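The Second Life of the Office Computer

Judite Vilela bought her first used desktop in September, at a church sale in Prikville. It cost $50. She wanted something her grandson could do homework on, and a new machine was more than she could pay.

It took a long time to start and longer to open a web page. The person at the sale had told her it was "basically fine." She took it to Henriques, the repair shop on Grirano Street, and asked if it was worth keeping.

Joaquim Cardoso has worked the counter there for 18 years. He gets that question a lot. His answer is usually yes, if the computer came out of an office.

Offices buy plain, sturdy machines and replace them on a schedule, whether or not they have worn out. A bank or a school district may send out a whole floor of towers at once. Many of them sat under a desk and ran a word processor all day. The fans are dusty and the drives are old, but the rest often has years left in it.

Cardoso starts with memory. A lot of older office towers were sold with just enough to get by, and adding more is cheap. Next is the drive. Swapping an old spinning drive for a solid-state one makes the biggest difference most people will notice. Vilela paid another $50 for both jobs, with used parts.

He tells buyers to ask a few things before they hand over cash. Does it come with a power cord? Has the old drive been wiped? Can it run an operating system that still gets updates? That last one sends more towers to the recycler than any broken part - a computer that can't be kept up to date is a poor choice for banking or email.

Laptops are a harder call. Batteries fade, hinges crack, and on many newer models the memory can't be changed at all. With a tower, the side panel comes off and most of the parts can be reached by hand.

Brinum, a reseller across town, sells office towers with a warranty. Prices are higher than at a yard sale, and Cardoso thinks that is fair for people who don't want to open the case.

Vilela's computer now starts in less than a minute. Her grandson has put 2 stickers on the front. She is looking for a bigger monitor. 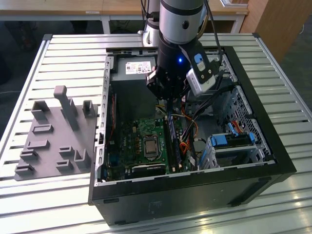
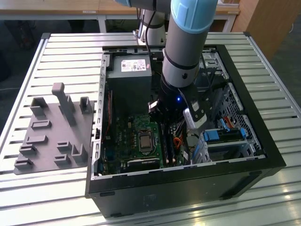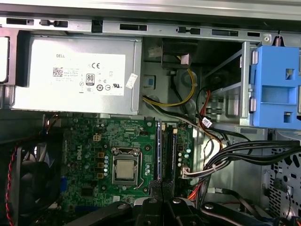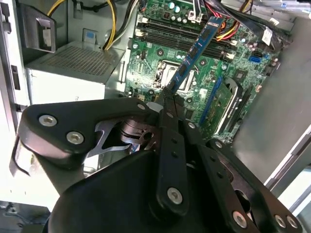

Desktop towers with the case open.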